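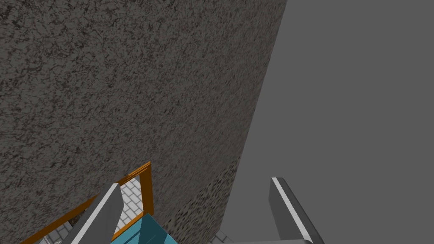

A simulated room seen past the two fingers of a robot gripper. Rendering: Plutlow

24 shares | 7 comments

Those Who Teach Machines Deserve to Be Trained Themselves

Public discussion of household robots has concentrated on the machine and on the software that governs it. Far less attention has been given to the people who show the machine what to do. A robot that learns to clear a table or close a door has, in most current programs, been guided through that task many times by a person holding a pair of controllers or moving the arm by hand. The skill of that person is treated as a given. It should be treated as a matter of institutional policy.

The position set out in this essay is a simple one. Organizations that collect demonstrations should train, assess and credit their demonstrators in the same manner that a laboratory trains its technicians. At present, very few do. The usual practice is to seat a new operator at a station, explain the buttons, and begin recording within the hour. Whatever habits the operator brings are recorded as well.

Those habits are of real consequence. Consider two operators asked to move a cup from one surface to another. One approaches slowly, pauses above the cup, and closes the gripper only when the fingers are level. The other comes in at an angle, corrects twice, and succeeds by persistence. Both recordings may be marked as successful. A model trained on the two together is asked to learn from a careful person and a hurried one without being told which is which.

Our own experience in the Amadi program has been instructive. The program gathered 2757 demonstrations in its first phase, of which 1804 were kept after review. The remainder were set aside for hesitation, collision, or a finish that did not match the written instruction. It would be convenient to attribute these losses to the equipment. On examination, the larger share came from sessions in which the operator had received no instruction beyond the controls. The cost of rejecting that work was considerably greater than the cost of a proper course would have been.

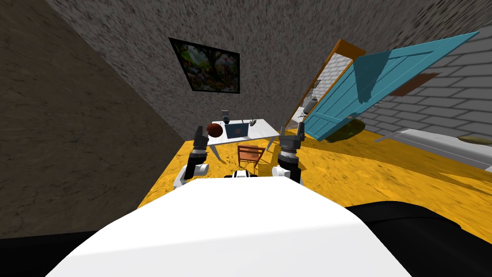
Practice in simulation is the natural place for such a course to begin. A rendered room carries no risk to furniture or to persons, and it may be reset at once. It also asks more of the learner than is commonly supposed. With the room tilted steeply in view and the robot's own white torso covering much of the floor ahead, an operator must judge where each hand is in relation to a table standing beyond both grippers, with a chair in front of it. An untrained person will tend to reach directly for the tabletop and forget the chair. A trained one learns to consider the whole path of the arm before moving it. This is a teachable discipline, and it carries over to physical equipment more readily than familiarity with any single controller.

Ha-neul Byun, who designed the operator course for the Dilon project, has proposed that no demonstration be admitted to a shared collection until its author has completed 63 supervised trials. Some colleagues regard the number as arbitrary. It may well be. The principle behind it is sound, and a fixed threshold has the merit of applying equally to the student assistant and the senior engineer. Senior engineers, it must be said, are not always the better demonstrators.

Two objections deserve a reply. The first holds that variety among operators is valuable, and that training will make all demonstrations alike. There is some force in this. A robot that has seen only one way of opening a door may fail when the door sticks. Yet variety can be planned. Operators may be asked to approach from different sides, at different speeds, with either hand — and each choice may be noted in the record. Variation of that kind can be studied, while carelessness leaves the reviewer guessing.

The second objection concerns scale. Groups working toward collections of around 2000 hours consider that they cannot afford to train every contributor. Cliko, a smaller effort, has shown one possible arrangement, in which new operators work beside an experienced one and their recordings are held apart until reviewed. Progress is slower in the opening weeks, and budgets should be drawn up accordingly.

There remains the question of credit. Demonstrators are seldom named in published work, and their employment is often short. An institution that considers their labor important enough to build upon should list them, retain them where possible, and ask their opinion of the task instructions they are given. In December our own review board will take up a proposal to that effect. I intend to support it, and I would urge partner institutions to place the same item on their agendas.

24 shares | 7 comments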